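Stidelus Weight Attitudes Survey: data card
Version 2, released 11 September 2024

Summary

Stidelus holds survey answers from 1152 adults on how they see body weight, their own and other people's. It was put together to look at whether reading a magazine piece that criticises someone's size changes the answers people give straight afterwards. The data is in two files, one row per person in the first and one row per answer in the second. Both are comma-separated and use UTF-8.

Who took part

Everyone was aged 18 or over and living in the UK when they signed up. People were recruited through the Korkard panel and were paid the panel's usual rate. Anyone who said they were being treated for an eating disorder was thanked, paid and not asked to go further. Women outnumber men in the sample and older men are thin on the ground, so results split by age and sex need care.
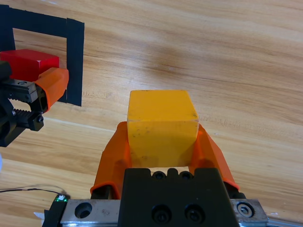
What they were asked to do

Each person was given one of two short articles. The first was a column making unkind remarks about what an actress wore to an awards evening. The second covered the same evening and left her body out of it. Both were written for the study, and the actress does not exist. Participants then did a timed word-sorting task and filled in the Grajales scale, a set of statements marked from "strongly disagree" to "strongly agree". They were told the purpose of the study at the end and could withdraw their answers at that point. Withdrawn answers were deleted before the files were made.

Files

people.csv: person number, age band, sex as given by the participant, region, article read, height and weight if given.

answers.csv: person number, item number, answer, time taken in milliseconds.

The person number is random and was made for this release. It can't be matched to the panel's own records.

Missing values

An empty cell means the question was skipped. The code 90 in the answer column means "prefer not to say" and must be removed before any averages are worked out. Version 1 used an empty cell for both, and anyone still working from that version should switch. Height and weight are often missing, more so among people who read the unkind article. We have not filled any gaps.
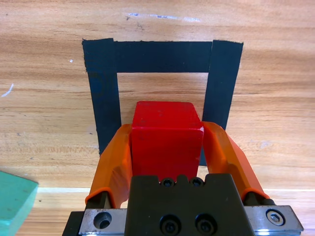
Scoring

Items marked R in the item list need to be reversed before the total is taken. A higher total means a harsher view of people who are overweight. The script score.py does the reversing and drops the "prefer not to say" rows. It does nothing to very fast answers in the sorting task, so set your own cut-off and report it.

Known problems

The sorting task ran slowly on some older phones. Times from those handsets are longer and have been left in, and the device type was not recorded.

Two items on the scale are worded very closely and some people seem to have answered the second without reading it. They are next to each other in the item list.

Attitudes were measured once, minutes after reading. The data says nothing about how long any change lasts.

Suitable uses

Teaching, re-analysis and comparison with other attitude surveys are all fine. Please don't use the height and weight columns to estimate obesity rates, or use any part of the files to screen job applicants or patients.

Licence and contact

Free for non-commercial use with credit to the Humham Centre. Send corrections to the Stidelus desk at the centre, quoting the file name and row. The next set of fixes is planned for December.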